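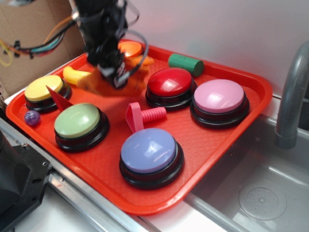 Zainab Oyelaran would start with the cables, and with what it costs to replace them. Most first budgets, she told a planning evening in Cornley, cover the arm and leave out whatever hangs off it.

Her own figures bear that out. The small workshop at Isunside set aside £2,162 for a bench arm, a gripper and a rail. Wiring, spare fingers and a second power supply were to come out of petty cash. By July petty cash had paid out £188 on leads and connectors alone, and the spare fingers had still to be ordered.

Two suppliers quoted. Bamora offered a complete kit with a year's support. Manole sold the parts separately, for less, with a delivery time of five weeks. The workshop chose Manole and did the assembly itself, which took up most evenings that month.
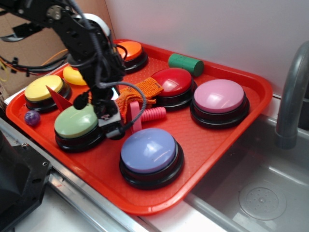 Push buttons and small toys on a tray, with the arm at work beside the sink.

Test objects are the cheap part. Six push buttons in different colours, a toy bolt and a ball will keep an arm busy for a long time, and a tray with a rim stops things rolling off the worktop.

Oyelaran's advice to anyone writing a budget now is to price the gripper twice, once to buy and once to replace, and to ask each supplier what a single servo costs with postage. Bamora answered that question the same day. Manole's reply came on the Thursday of the following week, and the price was lower.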